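Category: Talks / Student Robotics
Last updated: 2018-05-01

Speaker notes, Lowther student club night. Slot is 4 minutes plus questions. Angus has the clicker. Do not give Angus the microphone.

OPEN. Say who we are. The project is called Skoveck, a name chosen by vote, and I would like it known I voted against. The job is sorting a box of mixed electronics parts by type. A human can do it in an afternoon while listening to the radio. We have been at it since November.

Pause for laugh. If no laugh, keep moving.

THE PARTS. Solenoids, boards, odds and ends donated by Drarmont, who I think were pleased to see them go. Solenoids are the fun ones. You have a slotted plunger, a spring, a boxy body and a cable that goes wherever it likes. Grab the spring and you learn something about springs. We now go for the body, every time. 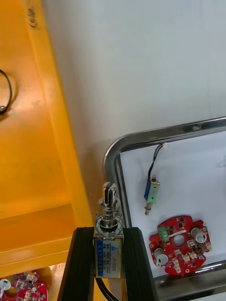
Solenoid held by the body, plunger up. Yellow bin on the left, steel tray on the right.

Leave the slide up while Kylie Kereama talks about grip force. She has a graph. She has several graphs, but we agreed on one.

NUMBERS. Over the term we logged 470 picks and 367 of them counted as good. "Good" means the part ended up where we said it would. Someone will ask about the rest. Most were cables snagging. A few were me typing the wrong bin.

WHAT'S NEXT. Boards are still hard: bad shape to grab, and too many bits sticking up. Kylie wants softer finger pads. Angus wants suction. I want the lab key back.

Thank Drarmont for the parts and Plusance for the room. Questions. If it's the one about sorting screws, send it to Angus.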